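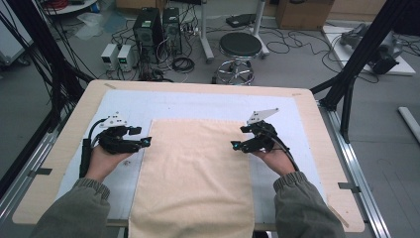

A pair of Brillero hand-mounted grippers over a cloth laid flat on a table. Each carries a white triangular marker plate.

The Brillero is a pair of wearable grippers made by Brommont for recording handling work by people, so that robots can be trained on it. The wearer straps one unit across the back of each hand and goes about a task with the black articulated finger segments. It is sold as a kit and also hired out by the month.

Design

Each unit is wired and has a small cyan indicator light at the tip. The flat marker plate on top is dotted with small black holes and gives the tracking software a fixed shape to follow. The kit is a delight to put on – most new users are recording within one session, and the straps fit over ordinary sleeves.

Use

Cloth is where the Brillero really shines. Folding, smoothing and turning fabric is notoriously hard to program by hand, and the paired units pick up the small two-handed movements that make it work. The Radulović set, a collection of over 3000 folding recordings, was made entirely with the kit.

History

Brommont showed the first version at its Selcombe workshop and built 100 pairs. The present model went on sale in April 2018, with a longer cable and lighter finger segments. A software update dated March 31, 2019 raised the limit on a single recording from 600 to 2000 seconds.

See also

Data glove
Motion capture
Teleoperation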